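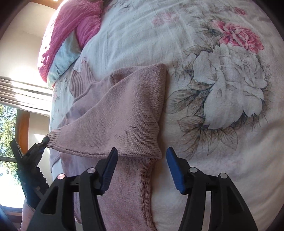

The pink jumper, one sleeve across, the cuff held.

Slack

Left one was dragging again. I knew before I'd got my coat off, you could hear it, a small dry tick every time the jaws came in. Right hand, nothing. Left hand, tick.

Bus from Stemden had been late and the pads had to be bedded in by four. So no tea. Tools on the landing, on a towel, screwdriver, the little tin of shims, the rag I'm not supposed to use and do. My sister stood in the doorway with her gloves already on.

"Can't we just start?"

"It's ticking."

"It ticked yesterday."

It had. I'd written that down as well. Bestesach like it written down, they send a log with columns too narrow for anybody's handwriting, and under FAULT I'd put tick, and under ACTION I'd put will look. Well. Looking.

Pads off first. They're blue, ridged, they push on and you'd think they'd pull off the same way but they don't, you roll them sideways with your thumb until one edge gives. The book says 700 closes and then change them. I'd let these go over. Navaratnam had sent new ones in a bag with the wrong label, right size though, I held one against the old one at the window and the ridges matched.

Then the pins. Outer one, fine. Inner one, I put a fingernail under the head and it lifted. Hardly at all. Enough.

"Is that bad?"

"It's slack. Slack's alright. Cracked is bad."

I wanted it to be slack. I took the pin out and wiped it and ran it along my lip, which is how our dad checked a needle, and it was smooth. Dad would have liked the whole business. Linkages, triangles cut out to save weight. He'd have had it in bits on the kitchen table by now and we would have been eating off our knees for a week.

Shim, pin, quarter turn. Closed it by hand. Tick.

Another shim. Closed it. Nothing. Again, nothing. I did it next to my ear til my sister said I looked like a man with a shell.

Ten past three and the sun was right in through the window, all over the wall. You try a repair on the thing it does for a living, so - the pink jumper, Mum's, flat on the flowery sheet. Sleeve in first. I'd wondered about the cuff. A cuff is a pig, ribbed and narrow, and it springs back, and if there is any play in the fingers it rolls out and you're chasing it. It stayed. I held my jaws open over the body, waiting for her, and she brought the sleeve round and laid it across and I honestly could have sung.

"It's pulled here," she said. "Look. And here."

Little dark places in the knit.

"Was that us?"

I didn't know. I said I didn't know. I turned the old pads over on the towel afterwards to see if there was wool in the ridges and there was, but grey, and Mum had worn that jumper for gardening, for the shed, for everything. She'd have worn it to the palace.

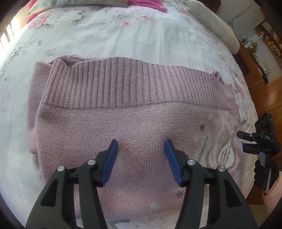

Hustine, Issue 6, page 2

The second fold I did slower. Hem up to the top, ribs lying straight, and the jaws over the middle of it, open, just hanging there while I made up my mind where to take hold. There was a spot right between the pads. I'd not seen that one. Further over, another, fuzzy.

My sister had hers up at the side, the green light on, her glove tight round the grip. She wasn't looking at the light. She was looking at the jumper.

"You could write that down," she said. "Marks."

"There's no column."

"Put it under fault."

"It's not a fault."

She didn't answer that. I closed the jaws on nothing, to check. No tick. Opened them. Closed them. The new pads have a squeak to them for the first day or two, rubber on rubber, and it goes off by itself, you're told not to oil it.

Twenty to four. I went out and fetched the log from the landing, leaned it on the cabinet. Inner pin slack, left hand. Two shims. Pads changed both sides, overdue, my fault. I'd run out of box by then so it goes up the margin, you have to turn the page round to read it.

When I came back she'd put hers down and taken a glove off and had her bare hand flat on the wool.

"Ready when you are," she said.

I pushed the left pad on that last bit further, till it seated.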